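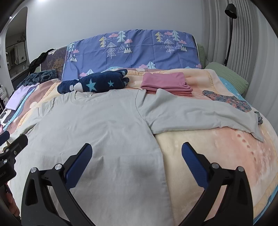

I spent most of June redoing the fitting room at the shop, and I've had enough people ask about it that I'm writing it down.

The shop is on Pollock, two doors up from the corner, and the floor is 446 square feet including the stockroom. When I took the lease there was one fitting room at the back with a curtain on a shower rod. It was too narrow for anyone to bend over and put on a pair of pants without an elbow coming through the curtain. I left it like that for two years.

The plan was to take down the partition and build two rooms, each 45 inches wide. I wanted real doors. The landlord said doors meant moving a sprinkler head, and the quote for that alone was more than I had, so it's curtains again. They are heavy ones this time, lined, from a supplier called Erkia, and they run on a ceiling track and close all the way on both sides. I ordered them four inches too long and hemmed them myself on the floor of the stockroom.

The mirrors came from Liso. I had looked at Odeo too, and their mirrors were cheaper, but they only shipped them with a frame, and the frame ate up two inches on each side. I hung one mirror per room on the side wall and a bigger one outside. Some customers like to step out and look from farther away. Others never come out at all, and they need a good mirror inside.

Hooks were the part I got wrong. I put in two per room. You need at least three — one for what you wore in, one for what you haven't tried on yet, one for what you have. I added a third and also a small bench, which everyone uses for their bag.

The whole thing came to $3713. I had set aside around $400 for paint and small stuff and went over that in the first week, mostly on primer. The old wall was dark green and it took three coats.

Returns are down a little since we reopened the back, but it's early and I wouldn't read much into it. The left room still needs a baseboard. I have the piece cut and it's leaning in the stockroom behind the steamer.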